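Tuesday, November 9, 2021

Day off, and I promised myself I'd finally do something about the kitchen counter, which has been getting away from me since the end of October. I had my coffee standing up and just looked at it for a while. The marble is what made us take this place in Gronville, and I hardly ever see it anymore under all the things we've put on top. The toaster oven had the beige towel folded over it again (my doing, I always think I'll want it in a minute), and the regular toaster was sitting right below it as if we were a household of ten. Then the whole back row along the green tile - the canister, the jars, the teal one with its square lid, the black pot with the spatula.

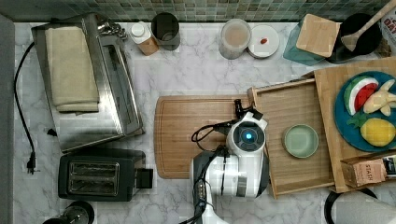

Do we need a toaster and a toaster oven? Probably one would do, but Mark's side of the family eats toast in shifts and I'd sooner give up a shelf than listen to them wait, so both are staying through the holidays at least.

I started with the big cutting board, the one with the groove. I oiled it in the summer and told everyone I'd do it every month, and of course I didn't. The oil I like is the Seppälä one, and there was still a good inch in the bottle when I looked under the sink. I've put it on the list for tonight. The bamboo tray I can't decide about. I like having the little green dish in it for rings and odd buttons, but the tray rides up on the board whenever I'm chopping, and I end up shoving it along with my elbow all through dinner.

Next came the bamboo drawer. Yvonne Kershaw talked me into bamboo when we were both doing our kitchens, and I've never been sorry, although she paid 400 for hers and I'm fairly sure I paid more than 50 over that for the same thing from Gimis. I do love the long black handle. It shows every fingerprint, but it's such a nice thing to take hold of first thing in the morning. The two little screws along the side seam are on my list to check with the small screwdriver, as I have it in my head that one of them works loose in dry weather.

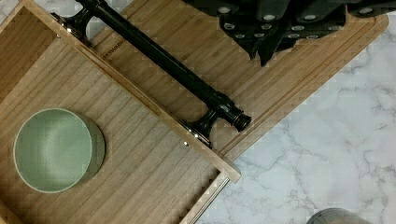
## After lunch

Leftover soup, eaten at the window, with the radio on. Yvonne called in the middle of it to tell me about Pornthorpe, where her sister has taken the house on the corner, number 108, with a kitchen so small you can stir a pot and answer the back door at once. We talked much too long and my soup got cold, but I haven't laughed like that in weeks.

Then I gave the faucet some attention. I was so unsure about that dark bronze when we picked it out, with everything else being pale, and now I think it's my favorite thing in the room. It has that thin coppery ring at the collar and a bit of warm color around the edge of the base. You mustn't use anything harsh on it, just a soft cloth and warm water, and then a dry cloth right behind.
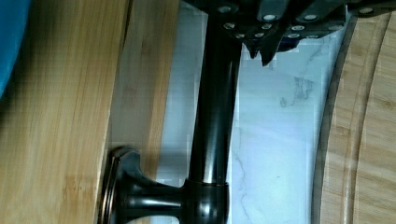
*The bronze faucet against the marble, with the bamboo board beside its base.*

I'd also decided to do something about the far end of the counter, where the larger wooden board lives. The dark blue plate is on it with the toy fruit, the watermelon slice and the banana and the lemon with its bit of green leaf. I know a real bowl of apples would be more grown-up. But the grandchildren go straight to that plate before they've got their coats off, and it's such a cheerful sight next to the STASH box that I don't have the heart to put it in the cupboard. 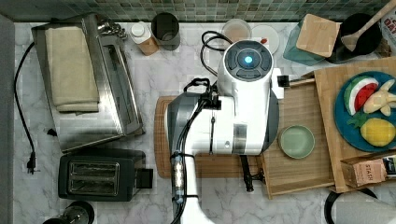 So the fruit stays, and the blue plate with it, and I've made my peace with the back row too. If I took away the canister and the jars I'd only be walking back and forth to the pantry all day. What I would like is to find a better home for the tray, maybe on the hall table, where it could catch the keys and the mail.

Need to pick up a new soft cloth, dish soap, and stamps. Call Yvonne back about Sunday.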